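Drarcombe Tool Library and Repair Evenings
Progress report to the Tusell Fund, second half of the grant year

Hello again, and thank you for being patient with me. I know this was meant to reach you in January and it's now well into February, but we had the boiler to deal with and then I lost a week to the flu.

The short version is that we're open, we're busy and we've still got some of your money left. The longer version follows, with the bits you asked about in your last letter.

Lending

We now have 46 regular borrowers, up from a handful when I last wrote. Most of them come for the same things over and over: the carpet cleaner, the long ladders, the hedge trimmer until the clocks go back and then the wallpaper steamer all winter. The tile cutter is booked solid until Easter. I'd have bet good money on the sanders being the favourite and I'd have lost it!

Things do mostly come back. We've had one drill go missing (the borrower moved away, and I've stopped ringing) and a spirit level that was returned with a very different spirit level's case. We've decided against deposits for now. I know you raised this, and we did talk it over properly, but the people we most want through the door are the ones who'd be put off by having to find twenty quid first. We'll look at it again in the summer if losses go up.

Repair evenings

These have gone better than I dared hope. We run them twice a month from half past six, and Édgar Agudelo has taken over the electrical bench, so we can finally say yes to toasters and lamps. He tests everything before it goes home and writes it up in a book, which keeps the insurers happy. Since September we've looked at 90 items. Plenty of those were zips and trouser hems, I should say, and a fair few went home no better than they arrived – there's not much to be done with a glued-shut kettle.

What I hadn't planned for was people stopping on after their thing was mended. We've got through a shocking amount of tea. One couple came with a radio in October and now turn up every time with nothing to fix at all, and they've ended up doing the welcome table.

Money

You gave us 4,000 pounds and we've spent most of it as set out in the bid. Racking cost more than I'd guessed, and the booking software cost less, as we went with Sinaga in the end instead of the one I'd put down. It's a bit plain but it sends the reminder texts by itself, and that was the job eating up my evenings. The difference between the two just about cancels out. Ludmila Danko has done the full accounts and they're attached separately. Any mistakes in the covering note are mine and not hers.

I'd like to ask whether we can move what's left of the publicity budget into blades and consumables. We've hardly needed posters. Word gets round here quickly enough, and we go through sanding discs like biscuits.

What hasn't worked

The Nornutura allotment group were going to share the garden tools with us and store them on their site. It sounded perfect on paper, but their shed floods and neither side wanted to be in charge of the key. We've parted as friends, and we've taken the forks and spades back to ours.

The beginners' woodwork course is also behind. We've got 33 names on the waiting list and only one tutor, who can do four Saturdays if his knee holds out. I'm asking around for a second.

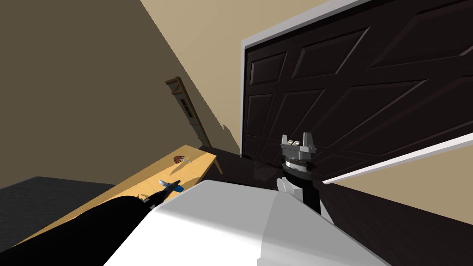
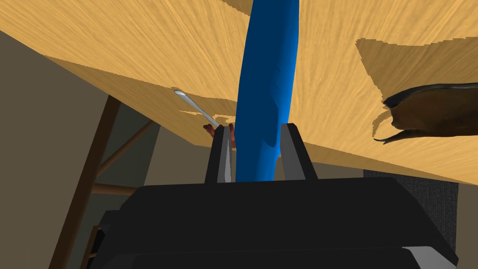
Next few months

The first woodwork course should start after Easter, with six places, and I'll send you the dates as soon as the tutor confirms. We also want to open one weekday lunchtime for people who can't do evenings, mainly the shift workers from the bakery, who've asked twice now. That needs one more person on the desk and I've got somebody in mind.

You asked if a visit would be all right. Yes, please do come! A repair evening is the best time, and if you've got a lamp that flickers, bring it along. Parking is awful after six, so try the road behind the chapel.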